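Hacer la cama de otra manera
12/05/2018

Lleva 22 años haciendo camas ajenas. Primero en un hotel pequeño, luego en los pisos de alquiler de Plidside, ahora casi siempre por su cuenta. Prefiere que no pongamos su nombre. Hablamos deprisa, entre un piso y otro, con el café enfriandose.

«La gente estira por arriba y se olvida de los lados», dice. «El secreto está en el borde. Lo coges con las dos manos y tiras hacia abajo. Hacia abajo y hacia fuera.» ¿Y las esquinas? «La esquina, al final. Que cuelgue, no pasa nada.»

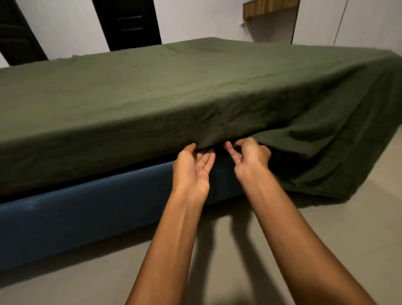
Sábanas oscuras, sí o no

Sí, sin dudar. El verde oliva es su favorito – «aguanta la vista de cerca, y las arrugas pequeñas me gustan». No plancha. Antes planchaba, 74 sábanas en una semana de octubre, y se acabó. Ahora las dobla aún tibias y listo.

Le pregunto por el colchón desnudo. Se ríe. «Ahí se ve cómo es una casa.» Los ha visto grises, con manchas, sin etiqueta. También alguno con rombos blancos sobre naranja vivo, que da pena taparlo. Suelta la sábana encima, hecha un montón, y desde ahí va buscando las puntas. 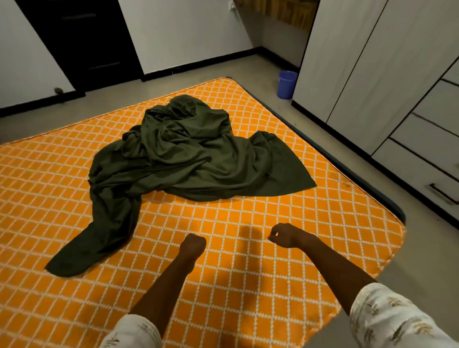
«Yo no sacudo la sábana al aire, eso es de anuncio. Levanta polvo y encima cae torcida.» Primero una punta, después la de enfrente. Siete minutos por cama si nadie le habla. Conmigo delante, bastante mas.

¿Fundas con goma? Depende. En los pisos de Vesorix eran todas de goma y a los seis meses ya no agarraban. Compra sueltas, grandes, que sobre tela por los pies.

Mira el reloj. Le queda otro piso, dos habitaciones, y las llaves las tiene el portero hasta la una.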